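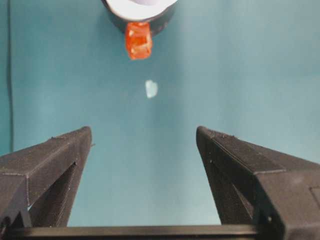
Two dark gripper fingers, open.

Filed under: Club Reports / Grants

Progress report to the Tuhiwai Community Sport Fund, second instalment
Prepared by Maëlys Courtois, club secretary, Ukedo Women's Football Club

You asked for an update by the end of November, with an emphasis on outcomes. The first team has drawn four of its last five matches, so I will begin with the drainage.

Of the $3,910 granted, we have spent $2,315. Most went on the northern goalmouth, which used to hold water from April until the cricketers complained about it. The contractor dug it out, laid new pipe and returfed the six-yard box. We then hosted Fiver in the last home game of the season, in steady rain, and the ball rolled the whole way into our net without slowing down once. The old goalmouth would have saved at least one of those.

A further $500 is set aside for the under-14 girls' travel to away fixtures. It has not been touched. The draw gave them a run of home games, then a forfeit, then a bye, and the coach is beginning to wonder whether the other clubs exist.
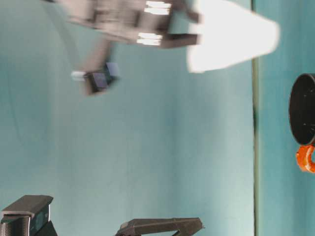
Junior registrations closed at 169, our highest yet, and the under-10s now have enough players for a second side. They also have enough for a third if we can find anybody willing to coach it at eight in the morning. I have been asked to say that the position is open. It has been open since March.

Training lights remain the sore point. Zomen quoted for four new fittings, then withdrew the quote after inspecting the pole on the car park side, which they described as "historic". A second quote is due before pre-season. Until we have it, evening sessions finish at dusk and the seniors practise corners from the lit end only. We have not scored from the other one.

Still to do:
- second lighting quote, and something done about the pole
- line-marking paint for pre-season
- receipts for the pipe (I have them, they are damp)

The balance is in the club's grants account. Please note that our postal address has changed, as the old letterbox was on the pole.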